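Search this site Search Submit

Comparing Grippers on Household Tasks: An Interview with Ulises Paucar

Oct 12, 2026

0 comments 79 shares

The manipulation laboratory at Brandport has completed the first stage of its gripper comparison, in which parallel-jaw designs from several suppliers are tested on ordinary kitchen work. Ulises Paucar, who directs the program, met with the newsletter to discuss the method and the early findings.

Mr. Paucar explained that the comparison was limited to 3 grippers: the Zodent, the Tsakiris, and a unit built in the laboratory and known to staff as the Urno. All were mounted on the same model of arm and run with the same controller settings. "We had compared grippers before, but each group had tuned its own controller," he said. "The results told us more about the tuning than about the hardware. This time the settings were fixed before the first trial and no one was permitted to change them."

The program calls for 2000 trials, divided evenly among 8 tasks. These include opening a drawer, folding a cloth, placing a cup on a shelf, and handling plates at a dish rack. Mr. Paucar described the last of these as the most useful for telling one gripper from another. "A cup forgives you," he said. "A plate in a rack has wire close to it on both sides, and the rim is a curve. If one pad arrives slightly ahead of the other, the plate turns, and then you are holding something at an angle you did not plan for."

Much of the discussion concerned the shape of the fingers. Wide fingers are stiff and easy to mount, but they take up room between the wires of a rack. A narrow pad fixed to the inner side of a wide finger gives some of that room back, although the width of the finger still limits how low the hand can go. 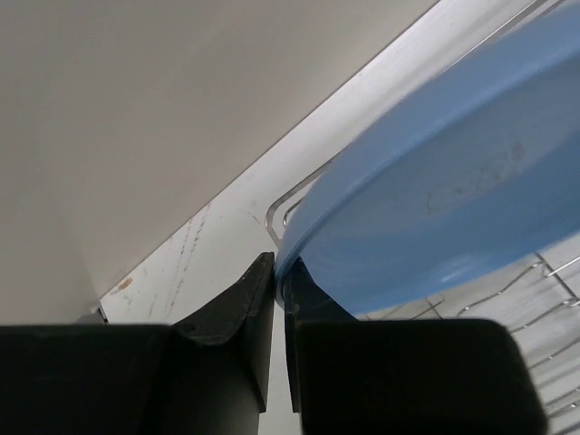

Pad wear was a second concern. The laboratory inspects the contact surfaces at set intervals and records any scuffing, curling, or loss of material at the tip. Mr. Paucar noted that worn pads were kept in service until they reached the limit stated in the test plan. "It would be easy to put on a new pair every morning and report better figures," he said. "The people who buy these units will not do that, so we do not do it either."

On the subject of cameras, he was more cautious. A camera at the wrist gives a close view of the pads and the object between them, but the fingers themselves fill a large part of what it sees. The team tested a steeper mounting angle and returned to the original one after operators reported difficulty judging the approach. A second camera, placed at a distance from the work area, is under review for the next stage.

Asked which gripper had performed best, Mr. Paucar declined to give a ranking. He stated that the Zodent had been the more consistent unit with rigid objects, that the Tsakiris had required fewer adjustments on cloth, and that the Urno remained the least expensive to repair. "I would rather publish the full table than a winner," he said. "A laboratory that handles plates all day and a laboratory that handles towels should not be buying from the same line of my report."

The second stage will repeat the dish rack task with glassware and will add a limit on closing force. Mr. Paucar expects the revised test plan to be issued to participating groups before the end of October.

Share 79
Leave a comment (0)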